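Demdale Craft Supply – Packing and Equipment Group
Minutes of the meeting held on February 6, 2026

Present: Gráinne Fitzgerald (chair), A. Weerakoon (purchasing), M. Prasel (packing and returns), J. Lindqvist (finance), T. Okabe (minutes)
Apologies: the warehouse supervisor

1. Minutes of the previous meeting

The minutes were accepted with one correction. Under item 4 the word "lease" should be "rental". These are two different contracts at Budmont and the difference matters for item 3 below.

2. Matters arising

The broken tape dispenser on the second bench was replaced. The question of the floor mats stays open. Weerakoon has asked two suppliers for a price and has received one answer.

3. Review of the Budmont handheld gripper kit

The chair reminded the group what is on offer. Budmont proposes a rental of 12 months. The kit has handheld gripper tools, a charging station and the recording software. Our packers would use the tools to put small goods into boxes, and Budmont would use the recordings to prepare a packing program for a fixed arm. The arm is a separate offer and is not under review now. The group was asked only to say whether the kit is suitable for our goods and whether the trial should be continued.

3.1 Report on handling

Prasel reported on the trial with bracelets and other small jewelry. These were chosen on purpose, as they are the goods which give us the most trouble on the bench. A beaded bracelet does not keep its shape when it is lifted, and the place where one takes hold of it decides how it will lie afterwards. Corded bracelets are a little different. The knotted part gives something to hold, but the loose ends hang down and can catch on the edge of the box or on another piece.

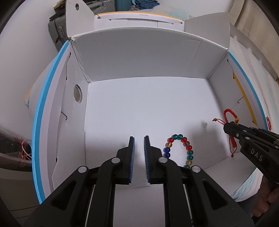

Prasel continued that the packers learned the tools faster than she had expected. The first hour was slow. After this, most of them stopped looking at their hand and looked only at the tips. The larger difficulty was to let go of a piece cleanly. With thin cord, the packer must open the fingers fully and then draw back straight up, otherwise the cord comes along. Budmont's guide does not mention this, and Prasel asked that it be added.

Lindqvist asked if the pads can mark the beads. Prasel answered that she looked for marks on the glass pieces and found none, but she did not test the painted wooden ones. The chair asked that painted pieces be tried before any decision is made.

Okabe asked about the weight. Two packers said that the wrist becomes tired after lunch. Prasel now changes people more often, and there were no further complaints. She would still like a lighter handle, or a strap.

3.2 Boxes

The trial was done with open cardboard boxes of the large type. Weerakoon pointed out that most of our jewelry orders go out in much smaller mailers, and that a tool which works well in a wide box may not fit in a narrow one. Prasel agreed. With two tools in one small mailer there will be no room, in her opinion. One tool and a free hand is perhaps possible, but Budmont must say if such recordings are useful to them.

3.3 Cost and terms

Weerakoon presented the offer. The rental is 80 dollars per tool per month, and the software is included for up to 3 users. Replacement pads are charged separately. He found the price fair but did not like two points in the contract:

The notice period begins only at the end of a quarter. If we want to stop in September, we must say so much earlier.

The text about the recordings is not clear. It says that Budmont may keep them "for improvement of the service". It does not say for how long, and it does not say if other customers will profit from them.

Lindqvist was also not satisfied with the second point. Packers' hands can come into view, and sometimes order papers lie on the bench. She wants a written answer before anything is signed. The chair supported this.

Budmont states in its offer that almost 80 percent of the pieces in our product list can be handled with the standard fingers. Prasel does not know how this figure was made, as our list has no weights and no materials in it. Weerakoon will ask for the calculation.

3.4 Discussion

The opinions were divided. Prasel is in favor of continuing. She said that the tool is good and that the open questions are mainly about our own boxes. Lindqvist would prefer to wait until the contract is corrected. Okabe proposed to extend the trial on the present terms, without signing the rental, and to use this time for the small mailers and the painted pieces.

Agreed: the trial is extended until the next meeting. No rental contract is signed before then.

Actions:
Weerakoon – written questions to Budmont about the notice period, the recordings and the calculation
Prasel – test with painted pieces and with small mailers, one tool and two tools
Okabe – send Budmont our remarks on the guide

4. Returns shelf

Prasel asked for a second shelf for returned goods near the side door. Agreed, if the fire exit stays free. Fitzgerald will measure.

5. Any other business

The label printer still prints too far to the left. Okabe will call the service again.

Next meeting: the date will be sent by email when Budmont has answered.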